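Open day at the Hetow lab, 2019-01-21

Went along to the Tidholm open day. The demo was a kitchen simulation on a screen, two arms, controller by Rukgate. The task is croissant from board to plate.

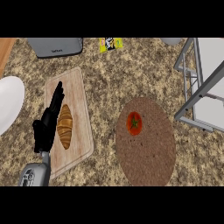
A visitor beside me asked whether the fingers were position-controlled or torque-controlled. Torque, we were told, at 400 Hz - the arm loop is slower.

Pastry is an awkward choice. The contact model treats it as rigid, so grip force says little about a real one. Scene 554 adds a pear to the mat with the tomato, and both are there as distractors.

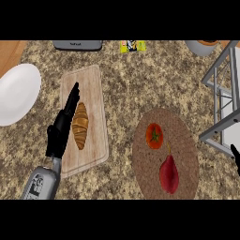
Hlongwane commented that the second arm ought to hold the board steady. I would want to see that tried, with friction on the board set lower. Next open day is in July.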